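Brotel 发布循环杯具清洗与交接规范第二版，Grakard 清洗中心同步切换

2025年3月22日，循环餐饮具服务商 Brotel 发布《循环杯具清洗与交接规范》第二版（以下简称“第二版规范”）。规范适用于办公园区、会议场所和学校食堂使用的可重复使用杯具，覆盖回收、分拣、预冲、主洗、漂洗、干燥、检验、套叠包装和交接九个环节。Grakard 清洗中心自发布之日起按第二版规范运行，第一版规范在过渡期内继续对存量合同有效，过渡期至7月底结束。

第二版规范由 Brotel 技术部起草，Grakard 清洗中心提供运行数据，软件服务商 Quansah 负责交接单据的数据格式。起草工作依据试运行期间形成的3,671份交接单，其中1,485份附有客户方填写的异议说明。技术部对异议说明逐份归类，并据此调整了条款的详略：异议集中的环节增加了判定方法和留样要求，异议较少的环节基本沿用原文。

Brotel 技术部负责人 Lâm Tiêu 表示：“第一版把篇幅放在主洗参数上，交接和干燥写得很短。客户提出的异议多数落在残水、气味和杯盖错配上，这几项在第一版里没有统一的判定方法，双方各说各的。第二版先把判定方法定下来，再谈责任归属。”

适用范围与术语

第二版规范所称“杯具”，包括无盖杯、带盖随行杯及其配套杯盖，不包括一次性纸杯、玻璃高脚杯和带有电子元件的保温容器。杯盖在第一版中作为杯体附件处理，第二版将其列为独立品类，单独计数，单独检验，单独填写交接单。

“回收批”指同一客户、同一回收点、同一次收运的全部杯具。“清洗批”指在同一设备、同一程序、同一班次内完成主洗的杯具。一个回收批可以拆分为多个清洗批，但不同客户的带盖随行杯不得并入同一清洗批。无盖杯在客户书面同意后可以合并清洗，合并情况须在交接单备注栏注明。

“套叠单元”指同规格杯具按口沿同向依次套叠并完成外包装后形成的最小交接单位。套叠单元内允许颜色不同，不允许规格不同。规格以杯口外径、杯高和杯壁锥度三项确定，任何一项不一致即视为不同规格。

分拣与预冲

分拣在清洗中心接收区进行。操作人员先核对回收箱封签，再开箱倾倒残液，随后将杯体与杯盖分离。杯内有固体残留的，应先用软质刮片清除，禁止使用金属刮具。杯壁有书写痕迹、贴纸或胶痕的，转入专用工位处理，处理后重新进入预冲环节，不得直接进入主洗。

预冲水可使用末段漂洗的回用水，但不得使用主洗槽排水。预冲后杯具在转运筐内停留时间不宜过长，停留期间保持杯口朝下。遇设备故障需要延长停留的，恢复运行后须重新预冲，并在批次记录中写明起止时间。

对含乳饮品残留较多的回收批，规范增加了一道浸泡工序。浸泡液配方由清洗中心根据当地水质确定，配方变更须提前书面通知客户。浸泡结束后的杯具按重污类别进入主洗，程序代码与常规类别分开编号，以便追溯。

主洗与漂洗

主洗水温设定值为50摄氏度，以槽内探头读数为准，设备面板显示值仅供参考。探头每季度校准，校准记录保存在清洗中心，客户可在工作时间内查阅。洗涤剂浓度在每班开机后及换水后各测定一次，测定结果超出清洗中心公布的控制限时，该时段内完成的清洗批全部退回重洗。

漂洗分为两段。第一段去除洗涤剂，第二段使用软化水，以减少干燥后的水垢斑。第二段喷淋臂的喷嘴须每班检查，出现堵塞时停机疏通，不得以延长漂洗时间代替。漂洗剂是否使用由客户选择，选择结果写入合同附件，中途变更自下一清洗批起生效。

杯盖使用独立网篮，饮口朝下摆放，密封圈可拆卸的应拆下单独清洗。不可拆卸的密封圈在漂洗后由人工逐只检查圈槽，发现积垢的退回浸泡。Grakard 清洗中心为此在杯盖线增设了一处检查工位，并调整了班次交接时间，使检查工作不跨班。

干燥与放置

干燥环节的条款在第二版中改动最多。第一版只要求“干燥至无可见水珠”，第二版增加了擦拭纸法：以干燥白色滤纸沿杯口内沿、杯底内角和外底圈各擦拭一周，滤纸无可见湿痕为合格。热风干燥后的杯具须冷却至室温再进行擦拭检查，未冷却即检查的结果无效。

检验台台面应铺设清洁、平整、可更换的台布或台垫。台布颜色和花型不作统一规定，各清洗中心可沿用现有用品，但同一张台布不得在接收区与成品区之间混用。杯具在台面上可以直立、倒扣或侧放，侧放时应防止滚落，无盖杯、带盖杯和已套叠包装的杯具可以同台放置，填写单据时分别登记。
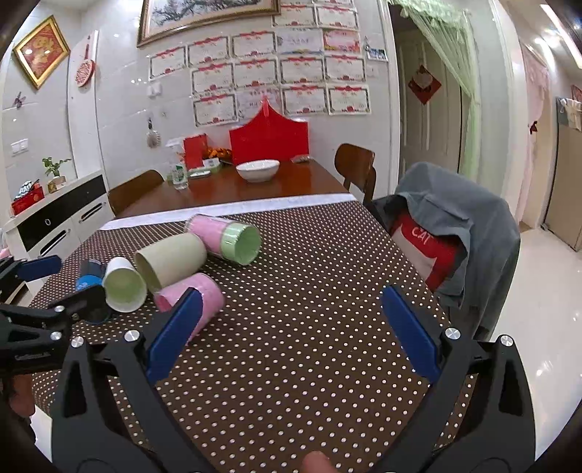
外观检验

外观检验在漫射光下进行，检验人员将杯具转动一周，依次观察杯口、杯壁、杯底和外底。缺陷分为三级。一级缺陷包括裂纹、缺口和变形导致的杯盖无法闭合，发现后直接报废。二级缺陷包括深划痕、明显着色和标识脱落，由客户决定是否继续使用。三级缺陷包括浅表擦痕和轻微失光，不影响交付，但须计入批次统计。

浅色内壁的杯具容易显现茶渍和咖啡渍，内外异色的杯具应以内壁颜色作为判定背景。为减少不同检验人员之间的差异，规范附录给出了着色比对卡的使用方法。比对卡按色阶编号，检验记录只写编号，不写“轻微”“较重”等描述性用语。比对卡避光保存，到期更换，过期卡片作废后剪角归档。

气味检验由两名检验人员独立完成，结论不一致时由第三人复核。检验人员在当班前不得使用香水和带香型的护手产品。带盖随行杯须在合盖静置后开盖检验，静置期间存放位置应远离洗涤剂库房。气味不合格的杯具先作通风处理，再次检验仍不合格的，退回主洗。

Grakard 清洗中心质量主管 Lizeth Cuervo 表示：“比对卡对新员工帮助比较大。过去同一只杯子早班放行、晚班退回的情况时有发生，现在记录上只有编号，复核时能直接找到依据。气味检验的人员安排会增加一些工时，排班表已经调整完毕。”

套叠与包装

套叠前应再次确认杯壁干燥。同一套叠单元内的杯具口沿同向，套叠时垂直放入，不得旋压。锥度较小的杯型容易在套叠后产生吸附，应加放间隔片，间隔片与杯具同样纳入清洗管理。外包装使用透明薄膜，封口位于杯底一端，标签贴在不遮挡最外层杯口的位置。

每个套叠单元的数量由客户与清洗中心在合同附件中约定，规范不设统一数值。约定数量应与客户方货架、取杯器的尺寸相匹配，更改数量须同步更换标签模板。包装破损但杯具未受污染的，可在成品区重新包装；无法确认是否受污染的，整单元退回预冲。

Plinetti 系列随行杯的杯盖与杯体分开包装，标签使用相同批号和不同后缀。Brotel 说明，该系列在试运行期间多次出现杯盖错配，原因是两种相邻规格的杯盖外观接近。自第二版规范实施起，两种规格的杯盖使用不同形状的标签，库存杯盖在下次清洗时换贴，不另行召回。

交接单与数据格式

交接单由原有的纸质单据改为电子单据，字段共26项，其中包括回收批号、清洗批号、程序代码、检验人员代号、缺陷分级统计和封签号。纸质单据作为备用手段保留，仅在网络中断时使用，恢复后由清洗中心在当班内补录。补录单据带有补录标记，不得删除原始纸单。

Quansah 提供的接口支持客户方按批号查询清洗记录，也支持导出为通用表格文件。查询权限由客户方管理员分配，清洗中心不得代为开通。接口文档随规范一并发放，字段名称使用中英文对照，日期和时间一律采用当地时区，不作换算。

客户对交付杯具有异议的，应在开封前或开封时提出，并保留外包装和标签。异议内容按附录中的代码填写，确需补充说明的可附文字。清洗中心收到异议后先封存同一清洗批的留样，再安排复检。复检结果以书面形式回复，双方仍有分歧的，按合同约定的第三方检验程序处理。

过渡安排

新签合同直接适用第二版规范。存量合同客户可在过渡期内任选时间切换，切换以书面确认日后的首个回收批为界，此前已进入清洗流程的杯具仍按第一版规范完成。过渡期内，清洗中心对两个版本的批次使用不同颜色的筐签，成品分区存放。

客户方需要完成的准备工作包括更新回收点的投放说明、为管理员开通查询账号，以及确认套叠单元数量。回收箱无须更换。杯盖与杯体分投的回收点可以保留现有布局，混投的回收点暂不强制改造，由清洗中心在接收区完成分离，分离工时的计费方式不变。

Brotel 将在过渡期内为客户方管理员安排线上说明会，内容包括字段填写、异议代码和擦拭纸法的操作要点。说明会材料在会后提供下载，未参会的客户可凭合同编号索取。技术部同时受理对规范文本的书面意见，意见应注明条款号，受理结果统一在规范修订记录中公布。

关于 Brotel

Brotel 提供循环餐饮具的租赁、收运、清洗和库存管理服务，客户包括办公园区、会议场所和学校食堂。

关于 Grakard 清洗中心

Grakard 清洗中心承接餐饮具的集中清洗和检验业务，设有杯体线、杯盖线和独立的成品包装区。

相关新闻
Brotel 调整会议场所回收箱封签样式
Grakard 清洗中心杯盖线完成喷嘴更换
Plinetti 随行杯密封圈更换指引（更新）
Quansah 交接单接口文档：字段变更说明
循环杯具收运路线夜间时段试行办法

媒体联系：Brotel 新闻与公共事务部 | 版权所有 © Brotel | 隐私声明 | 返回顶部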